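Heiskanen Woltilberg converting figure: review

Reviewed by Lempi Rissanen, August 2025

The Woltilberg is the larger of the two converting figures in the Heiskanen range. It changes from a tracked carrier to a standing robot in 21 steps and back again in the same number. The box gives an age of eight and up, and I would not go lower. Steps 9 to 12 need the waist turned while both hip panels are held open.

The joints are ratcheted at the shoulder and hip and plain friction everywhere else. After a fortnight of daily use the ratchets held as they did on day one. The left elbow had loosened slightly and would no longer keep the cannon level.

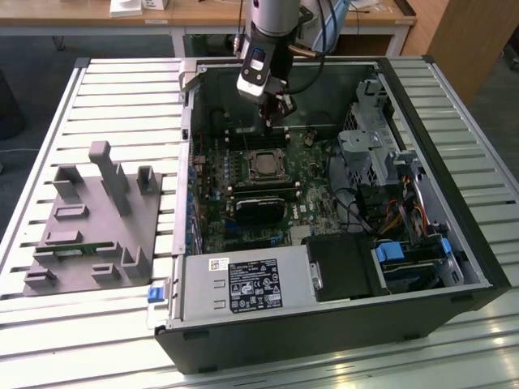 Carrier mode is the better of the two. The panels close with even gaps and the tracks sit flat, though they are moulded in one piece and do not turn. Small wheels underneath do the rolling. They work on a hard floor and drag on carpet.

In robot mode the figure is back-heavy. The rear deck folds into a pack with no support of its own, so the feet have to be set wide. Weight is 246 g without the cannon. The spring launcher fires one soft-tipped dart, and the trigger is stiff for small hands.

The instructions are drawings only. Step 14 is shown from the wrong side, and Aleksi Hyvönen, who tested a second copy, forced the chest hinge there. It popped off its peg and went back on undamaged. 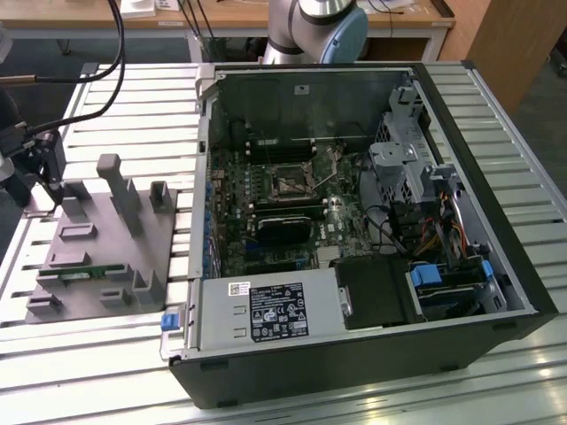
Desktop tower with the side panel off, processor and memory slots in view.

Paint is limited to the face and chest badge. The stickers are supplied loose and two of mine lifted at the corners.

Good: firm ratchets, tidy carrier mode, parts that detach before they break.
Bad: poor balance, stiff trigger, step 14.

The smaller figure, Cidgate, is due in December.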